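Musell Slatted Work Platform, White
Item 294-6

Jestard supplies the Musell platform to school workshops, repair counters and parts recovery rooms. It gives technicians a flat, raised surface for opening desktop computers on their side. The slatted top lets small screws and dust fall through to a removable tray, and it can be wiped down between jobs with a damp cloth.

The platform is delivered assembled. Four leveling feet are included, together with one tray and one printed care sheet. Replacement slats may be ordered singly from the Tuvine parts list.
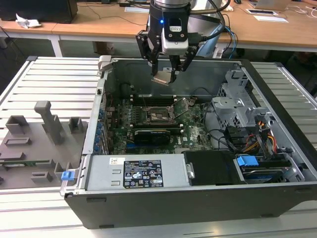 Desktop towers should be placed on the platform with the open side facing up and the power cord disconnected. The platform is intended for full-size cases as well as compact ones. With a tower lying flat, the motherboard, the memory slots on either side of the processor socket and the drive cage can all be reached from above. When the socket is empty and its retention lever is raised, tools should be kept clear of the contacts. Red, yellow and black cables such as those beneath the cage should be moved aside before any drive is withdrawn.

Specifications
Color: white
Depth: 300 mm
Slat spacing: 7 mm
Tray: removable, one supplied
Use: indoor only

Accessories
Berchtold parts tray, set of 6
Tuvine grounding strap with clip
Tuvine replacement slat, white

Ordering and delivery
Orders are accepted from registered institutions and trade customers. Written quotations remain valid until the end of May. Platforms damaged in transit must be reported to Jestard within 7 days of receipt, and the original packing must be kept until the claim has been settled. Accessories are shipped separately.

Page revised 17/03/2025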